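Ticket: Sofa in front lounge, sagging seat + mark on cushion
Raised by: Védís Ragnarsson
Site: Toft, ground floor lounge
Opened: 2026-06-28
Priority: normal (was low, see notes)
Status: open, waiting on parts

Reported problem
Seat drops on one side when you sit down. Creaks as well. Also a tea-coloured mark on the cushion piping, been at it with a damp cloth, no change. Sofa is the cream leather one with the tufted panels, not the old green one upstairs (that's a separate ticket, please don't merge them again).

Note 1, Octavio Quiroga
Had a look before lunch. Sat on it, yes it drops. Left side as you face it. Cushion itself seems fine, swapped my weight about and the dip stays put, so it's underneath. Can't get a hand far enough down the back to feel the webbing. Needs tipping over, not doing that on my own.
Found down the side: one pen, a hair grip, 5 kroner. All on the windowsill.

Note 2, Védís Ragnarsson
Can we not tip it onto the armrest please, last time the stitching went. Blanket on the carpet first. Carpet's the grey striped one and it shows everything.

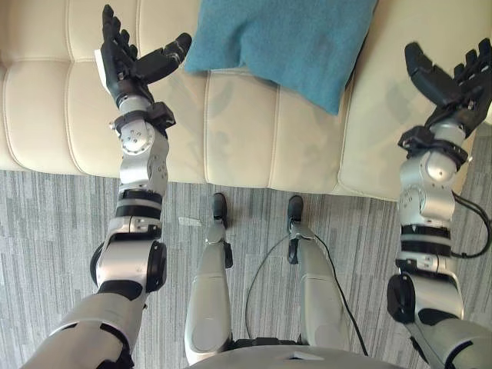
Note 3, Octavio Quiroga
Tipped it with Gunnlaugur, onto its back, blanket down. Dust cover is stapled on, took out nine staples along the front edge and folded it back. Two webbing straps slack on the left, a third one has come right off the rail. Rail not cracked as far as I can see, torch battery was going. Creak is a loose corner block, you can waggle it with your thumb.
Tried: pulled the loose strap tight and stapled it back. Held for a bit, then pinged off when Gunnlaugur sat down. So that's no good, staples too short.
Tried: glue in corner block, clamped. Creak gone next morning.
Dust cover tacked back up temporarliy.

Note 4, Gunnlaugur Egilsson
For the record I sat down normally.

Note 5, Vibeke Ingvarsson
Do we know if it's under guarantee? Receipt in the folder says Jundavwood, bought in May, can't read the year. Ordered with the Weller footstool. I'll ring them.

Note 6, Vibeke Ingvarsson
Rang. Guarantee covers frame only, not webbing. They want roughly 4000 to collect and re-web it, and that's without the mark being looked at. Said no thanks for now. They did say don't use washing up liquid on the leather, so whoever's doing that, stop.

Note 7, Octavio Quiroga
Ordered a roll of webbing and longer staples from Selden, 300 all in. Will do all the straps on that side while it's open. Need a webbing stretcher, does Ea still have hers?

Note 8, Ea Ingvarsson
Yes, in the shed, behind the paint. Want it back this time.

Mark on cushion
Leather cleaner on a white cloth, tested on the back first, no colour came off. Then on the mark. Bit paler. Second go, same again. Leaving it to dry out before a third. No hairdryer.

To do
Webbing when it turns up (Octavio + one other for lifting)
Check screws on the feet while it's over
Proper tacks for dust cover
Third go at the mark (Védís)
Please sit on the right hand side til then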